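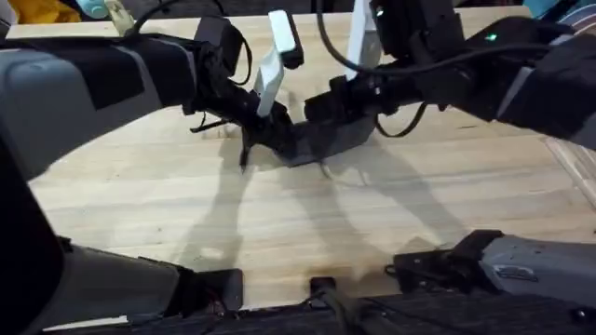

Choosing fingers for a pair of small arms is a bit like choosing kitchen tongs, in that the ones that look best in the drawer are seldom the ones you reach for. I spent most of October trying one set after another at the bench in Sitbridge, and I've written down what I wish I'd known at the start, in case it saves you a few evenings. My first tip is to bring the two grippers in until they nearly touch over the middle of the table, as mine do, before you pick anything up at all. You'll learn straight away how well they meet, and whether a cable that hangs in a loop under one arm is likely to snag on the other. Do it slowly, please, and keep a hand near the switch!

Next, gather your test things. Hard blocks are lovely for the first hour, but they flatter every gripper going, and it's the soft, floppy things that show you the difference. A zipped pencil case is my favourite. I also use a folded tea towel and a bag of rice (500 g, taped shut — I learned about the tape the hard way).

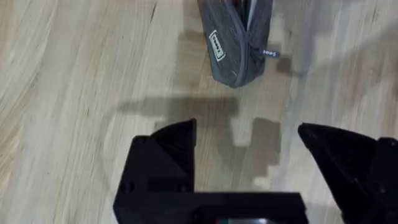 Come at anything soft with the fingers wide open, a good deal wider than you think you need, and line up the gap before you go down. The Walska fingers have a narrow tip, and I find them kinder to zips and seams. The Valtonen pair are broader and grip a towel beautifully, though they do like to push a small thing along the table in front of them. If yours do the same, lower the arm a touch more before closing, and close at 25 per cent speed until you trust it. 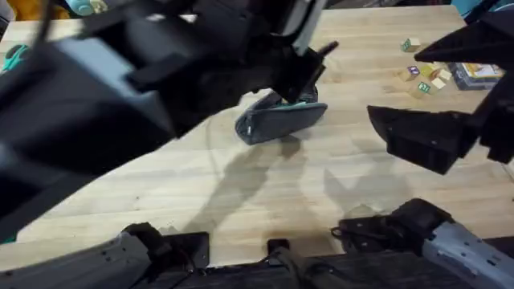

Once you've got the hang of one arm, let the other wait nearby with its gripper open, ready to take the far end. I ran both from the Pimach controller, which is plain to look at but remembers its settings overnight, bless it. Write down the closing force for each object on a card and keep the card by the bench. Mine says up to 700 for the rice and a good deal less for everything else. Wipe the fingertips with a barely damp cloth when you pack up, and leave the arms folded well back from the edge of the table.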